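Share this story 22 | Comments 2

The Afternoon the Left Arm Let Go

Anisa Hidayat had stepped out to refill the kettle when the left arm at the Fliststead workshop went slack, and she still talks about it the way you might talk about a neighbor's dog that bit somebody once. It was April, the two arms had been spelling short words out of letter blocks all day long, and then a cable connector worked itself a little loose at the shoulder and down came the gripper, flat on the table.

Izzati Liew was reaching for a stray block at the time. She pulled back with a bruised thumb (and a few words I won't print in a family magazine!).

The log showed 3,346 moves since the last cable check, and the arm had stuttered twice that morning, which everyone had put down to the software.
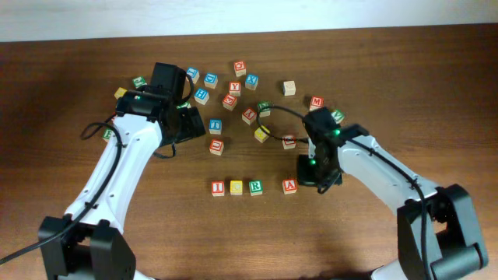

So the rules are different now. Hands stay off the wood until both arms are parked and the power is cut, and the connectors get a good firm tug before every run, even when there are visitors waiting with their coats on. Izzati wrote the checklist herself, and she has taped it up beside the kettle.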